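工单编号：739
工单类别：木质餐具及收纳用品使用异常
提交单位：Arkdale 生活技能培训中心，居家厨房教室
受理单位：Prallance 餐厨用品售后服务处
供货单位：Piątek 商贸
建单日期：2019年11月2日，星期六
当前状态：已解决，待归档
优先级：普通

一、问题概述

提交单位反映，居家厨房教室使用的一套 Prallance 木质收纳用品及配套餐具，近期在摆台和收纳课程中陆续出现下列情况：

1. 杯架挂杯后有晃动，同侧挂杯时底座一端翘起。
2. 盘架上的圆盘立放不稳，倾斜角度偏大，取用靠外的盘子时，里侧的盘子随之滑动。
3. 木托盘盛放蔬菜后内底留有水痕，擦拭后仍可辨认。
4. 带盖圆罐的盖子偏紧，学员单手无法取下。
5. 桌面铺设的棕色纸垫一角起翘，器具放在起翘处时不平。

提交单位希望受理单位判断上述情况是否属于产品质量问题，并就教室内的摆放方式给出书面意见。在得到答复之前，杯架暂停用于学员独立操作，由授课人员代为挂杯。

二、使用环境

教室设白色台面的操作桌，课程期间在桌面铺棕色纸垫，器具均置于纸垫之上。纸垫由提交单位自行采购，成卷供应，按桌面长度裁切，用后更换。该纸垫不在 Prallance 的供货范围内，受理单位仅就其对器具放置的影响提出意见。

课程内容为家庭餐桌的布置与收拾，包括取盘、挂杯、盛放食材、归位和擦拭。同一套器具每周使用七次，每次课后由授课人员清洗，晾干后存入矮柜。矮柜靠近教室的洗涤区，柜门平时关闭。提交单位另有一间储藏室，通风条件较好，目前存放布草和清洁用品。

三、初步排查（受理单位提供，提交单位逐项执行）

步骤 1：核对杯架组装情况

将杯架上的杯子全部取下，一手扶住底座，一手轻转立柱。如立柱可以转动，说明立柱与底座的连接螺钉未拧到位。将杯架倒置于软布上，用十字螺丝刀顺时针拧紧，至立柱不再转动为止。请勿使用电动工具，木质底座的孔位在过大扭力下可能开裂。

提交单位反馈：立柱可轻微转动，已按要求拧紧。拧紧后空架放置平稳，两侧对称挂杯时无晃动。将两只杯子集中挂于同一侧后，底座仍有翘起的趋势，较处理前减轻。

受理单位意见：集中于同侧挂杯会使重心偏离立柱，属于结构特性，不作为质量问题登记。请在课程指引中增加左右对称挂杯的要求，并先挂下层、后挂上层。取杯时另一只手扶住立柱。如课程需要演示只挂一只杯子，请选用较轻的杯子并挂在下层。

步骤 2：核对盘架木栓

取下盘架上的圆盘，逐根检查木栓。用拇指和食指捏住木栓根部，沿竖直方向轻提。能够提起的木栓应记录位置，并查看孔内是否有木屑或残留水分。孔内有木屑时用干毛刷清理，不得用水冲洗。

提交单位反馈：有三根木栓可以提起，其中两根孔内有细木屑，清理后插入较紧。第三根插入后仍有松动，木栓末端颜色较其他木栓略深。

受理单位意见：第三根木栓疑似因受潮后反复干缩导致尺寸变化，予以更换。替换件由 Tullow 配件仓寄出，随件附砂纸一片。安装前先将木栓试插入孔，如过紧，以砂纸轻磨末端，不要敲击。安装当日不放置盘子。

步骤 3：核对圆盘与盘架的匹配

盘架按本系列圆盘的厚度设计。如混用其他系列的盘子，木栓之间可能留有多余空隙，盘子随之倾斜。请核对教室内圆盘的盘底标识。

提交单位反馈：淡蓝色圆盘均为本系列产品。浅薄荷绿色圆盘为另行购置，盘底无标识，边缘略薄。

受理单位意见：浅薄荷绿色圆盘可以继续使用，建议每组木栓之间只放一只盘子，不与淡蓝色圆盘叠靠。两只盘子相互倚靠时，靠外一只的受力点落在里侧盘子的边缘，取用时容易带动，长期如此也会磨损釉面。

步骤 4：处理木托盘水痕

托盘表面为植物油涂层，不耐长时间浸泡。处理方法如下：先用微湿的软布沿木纹方向擦拭，再以干布吸去水分，置于通风处过夜；次日以少量食品级矿物油均匀涂抹，静置后擦去浮油。水痕较深时可重复一次。禁止使用钢丝球、含氯清洁剂和洗碗机。

提交单位反馈：已按方法处理一次，水痕变浅，俯视时不明显，侧光下仍可见。教室原先的做法是将洗净的茄子、黄瓜等直接放入托盘，未先擦干。

受理单位意见：该情况属于日常使用痕迹。今后食材洗净后应先以厨房纸擦干再放入托盘，课程结束后及时取出，不得留置过夜。带蒂的蔬菜放入时应避免蒂部在木面上拖动，以免划伤涂层。如授课内容要求使用带水的食材，请改用陶瓷盘盛放。

步骤 5：处理圆罐盖子偏紧

请检查盖子内侧密封圈是否扭转或有油污。取下密封圈，以温水和中性洗涤剂清洗，完全晾干后装回，装回时接缝朝外。木质底座部分不得浸水，可用拧干的布擦拭。

提交单位反馈：密封圈有一段翻折，清洗装回后盖子可正常取下。学员一手扶罐身、一手提盖钮，操作无困难。

受理单位意见：本项关闭。

步骤 6：处理纸垫起翘

成卷纸垫裁切后会保留卷曲。建议裁切后反向卷起，静置一段时间再铺开，或以平整重物压住四角。纸垫不必覆盖全部台面，边缘留出白色台面反而便于判断是否铺正。杯架、盘架等较重的器具应放在平整处，不得用来压住起翘的边角。

提交单位反馈：已反向静置后铺开，目前使用正常。

四、过程记录

第一次沟通：受理单位收到申请，要求补充器具清单和清洗方式。提交单位于当日补充清单，列明杯架、盘架、木托盘、带盖圆罐、圆盘和杯子，并说明清洗全部为手洗。

第二次沟通：受理单位发出排查步骤。提交单位完成步骤 1 至步骤 3，申请更换木栓。受理单位核对保修范围后同意，并通知 Tullow 配件仓备件。Piątek 商贸确认该批盘架的销售记录，同意由受理单位直接寄送，不再经其转运。

第三次沟通：提交单位完成步骤 4 至步骤 6，并询问矮柜存放是否会造成木件受潮。受理单位答复：矮柜靠近洗涤区，柜门长期关闭，湿气不易散出，建议木件改存于储藏室，层板间留出通风空隙；陶瓷器具可继续存放于矮柜。提交单位表示同意，储藏室的布草已移至另一侧层架。

第四次沟通：替换木栓到货，提交单位完成安装，静置后恢复使用，未再出现松动。

五、附件及核对意见

附件：操作桌器具摆放情况
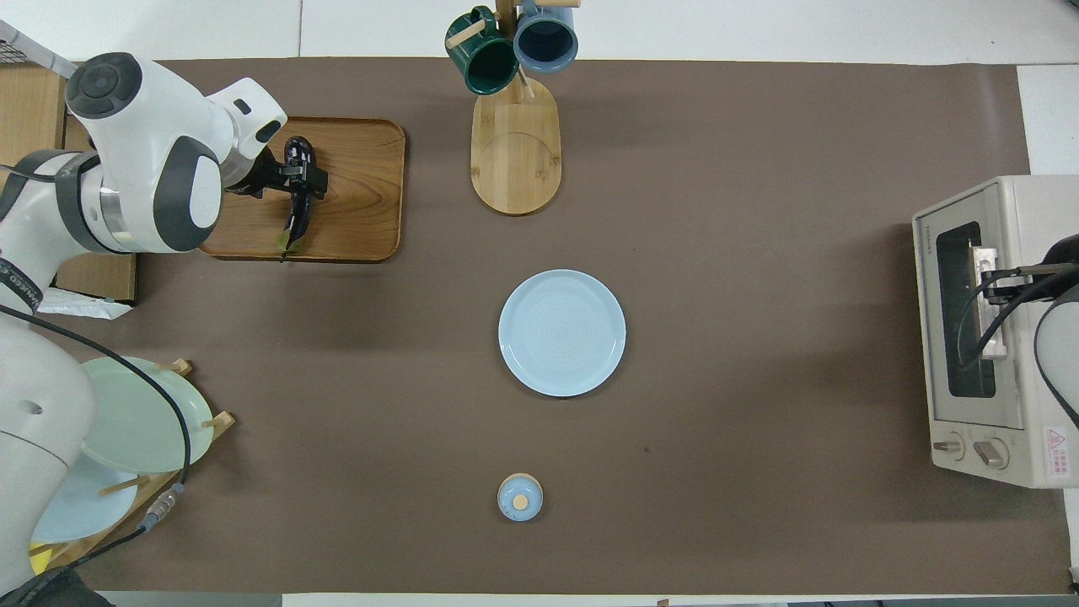 六、后续摆放要求

受理单位对照附件提出以下意见，请提交单位纳入课程指引：

1. 杯架上深绿色杯与灰蓝色杯一左一右悬挂，符合对称挂杯的要求，请保持。
2. 淡蓝色圆盘平放于纸垫中部，带盖圆罐位于其下方。取盖时手部动作会经过盘沿附近，建议授课人员提醒学员先移开圆盘，或将圆罐再向外挪开一些。
3. 盘架上浅薄荷绿色圆盘在上，淡蓝色圆盘部分位于其下，均呈倾斜状态。请按步骤 3 的意见分开放置，每组木栓之间只放一只。
4. 茄子使用木托盘盛放时，请按步骤 4 的意见先行擦干，放入时动作放轻，并避免蒂部在托盘底面拖动。

七、保修及费用说明

本次更换的木栓属于保修范围，不收取材料费和寄送费。拧紧立柱、清理孔位、清洗密封圈等操作由提交单位自行完成，不影响后续保修。木托盘水痕属于使用痕迹，不在保修范围内；如需重新上油，可由提交单位自备食品级矿物油处理，也可向 Piątek 商贸咨询养护服务，费用由双方另行约定。

另行购置的浅薄荷绿色圆盘不属于本系列产品，如因混用造成破损，受理单位不承担更换责任。

八、遗留事项

1. 提交单位应于次年三月对杯架立柱和盘架木栓进行一次复查，方法同步骤 1、步骤 2，结果以书面形式回复至本工单。
2. 课程指引修订后，请将涉及木件清洗和存放的页面抄送受理单位备查。
3. 杯架恢复用于学员独立操作，授课人员不再代为挂杯。首次恢复使用时应在旁观察。

九、处理结论

杯架晃动、圆罐盖子偏紧、纸垫起翘已处理完毕。盘架松动木栓已更换，圆盘放置方式待提交单位调整后自行确认。木托盘可继续使用。如归档后再次出现同类情况，请引用原工单编号提出，不必重新填写器具清单。

抄送：Piątek 商贸；Tullow 配件仓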